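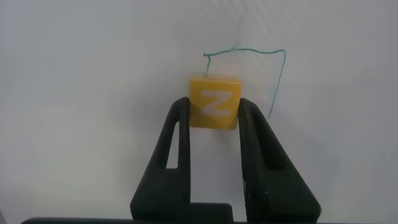 Jirkham Animal Shelter has changed the way it handles reports of loose and frightened dogs. Since September, calls that used to go to the front desk are logged in a single register, given a case number and assigned to one of two field teams. The shelter published its first results this week.

The register covers dogs seen at large in the town, on the Sheehan road and in the farmland north of it. In the period reported, 424 sightings were entered. Many were repeat sightings of the same animal, and after matching by location, coat and collar they were reduced to 34 separate dogs. Of these, 11 were caught in a box trap. The others were claimed at the roadside by their owners, walked in on a leash by the person who called, or went home on their own. Two cases remain open.

Matching is done by hand. Each caller is asked for the place, the time, the direction the dog was moving and whether it reacted to a voice. Callers are also asked not to follow the dog. Field staff report that a dog pursued on foot usually leaves the area where it has been finding food, and a new feeding site then has to be set up from the beginning.

The trapping procedure has also been rewritten. A feeding station is placed first, with no trap present, and food is put out at the same time each evening. Once the dog has eaten there on consecutive nights, the trap is brought in with its door tied open. The door is set only after the dog has gone all the way to the back plate to feed. A set trap is checked in person through the night and is closed if the temperature drops below freezing. Blankets are kept in the vehicle, and the trap is covered before it is lifted.

All dogs brought in are scanned for a microchip on arrival and again the next morning. The second scan was added after a chip was found low on the shoulder of a dog that had been recorded as having none. Chips can move under the skin, and staff now pass the scanner over the neck, both shoulders, the chest and the front legs. Dogs without a chip are kept for the normal stray period before they are assessed for adoption.

Dalladetti, the feed store on the Sheehan road, is storing the larger traps and has given the shelter a key to its yard. Residents who wish to borrow a trap cannot take one directly. The shelter sets and checks every trap itself, and unattended traps found in public places will be removed. 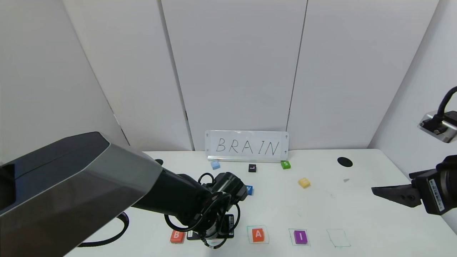
Open cases

The first open case is a tan, short-haired female with a red collar, seen mostly in the early morning near the Ciltik rail crossing. She eats at the station but has not yet entered the trap. The second is a black and white male of medium size, last reported moving west along the drainage ditch behind the Sheehan grain store. He has a slight limp in the left hind leg.

Residents who see either dog should note the time and place and call the shelter. They should not call out to the dog, leave food or bring other dogs to the area. Food left away from the station draws the animal off and delays the catch.

The register will stay in use through the winter. The shelter plans to add cats at a later stage, using a separate form.

Contact: Jirkham Animal Shelter, front desk | Copyright Jirkham Animal Shelter, all rights reserved | Back to top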